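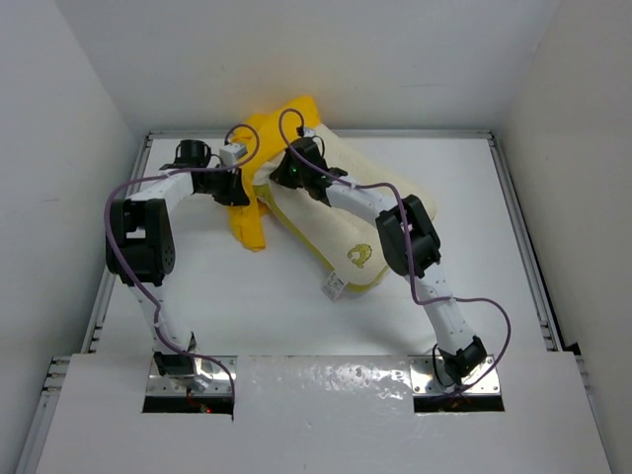 Two-arm teaching cell with a pillow and yellow cloth on the work surface.

Lastus Two-Arm Teaching Cell

If you have ever tried to write out, step by step, how a person works a pillow into its cover, you will know why we built the Lastus. Cloth never lands the same way twice, and a list of positions that looked fine on Monday is no use at all by lunchtime the next day. So the Lastus lets you teach by doing. You take hold of the controls, your hands lead, the two arms follow, and the cell keeps a record of every joint and every camera view while you work.

Our founder, Arnel Calimlim, spent a good many years fixing sewing machines before he ever touched a robot, and he still tests each new build with bedding (his own, more often than his wife would like). Soft goods ask for two hands that cooperate, one to keep hold and one to coax, and that is the kind of job the cell was laid out for.

Two ways to teach

Remote control is what most of our customers start with. You sit at the Nanayakkara hand controls, a pair of small leader arms that plug into the front of the desk unit, and whatever you do with them the cell does too, including opening and closing the grippers. New operators usually need 10 practice runs before the motion starts to feel natural, and please don't be discouraged by the first few, which are nearly always clumsy!

The other way is by hand. Switch to free-move and you can guide the arms directly, which is lovely for slow, careful work such as finding the right approach to a seam or a corner. 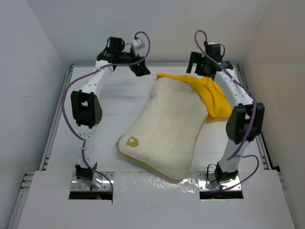 Whichever way you teach, we suggest beginning with the cloth in a slightly different heap each time. Mylene Buenaventura, who runs our training days at Brillwood, likes to toss it in without looking and then teach from wherever it falls. Her 21-run starter set comes with every cell, and you are welcome to copy it, add to it or throw it out and make your own.

What you get

The cell itself, with both arms mounted and a small camera module by each gripper
White work surface in a slotted aluminum frame, with pale walls at the back and sides
Nanayakkara hand controls and desk unit
Fullham recording software, with playback and trimming
Starter set and printed guide
2-year cover on parts

Good to know

The work surface wipes down with a damp cloth. Check that the camera cables have plenty of slack before a long session, and go over them again if you have changed the wrist setup. Recordings can be trimmed afterward in Fullham, so if you fumble a grip, just carry on and tidy it up later.

Spare gripper fingers and replacement cables are on the accessories page. If you would like to try the cell with your own material before ordering, write to us and tell us what you're hoping to teach it, and we'll find you a place on a Brillwood training day.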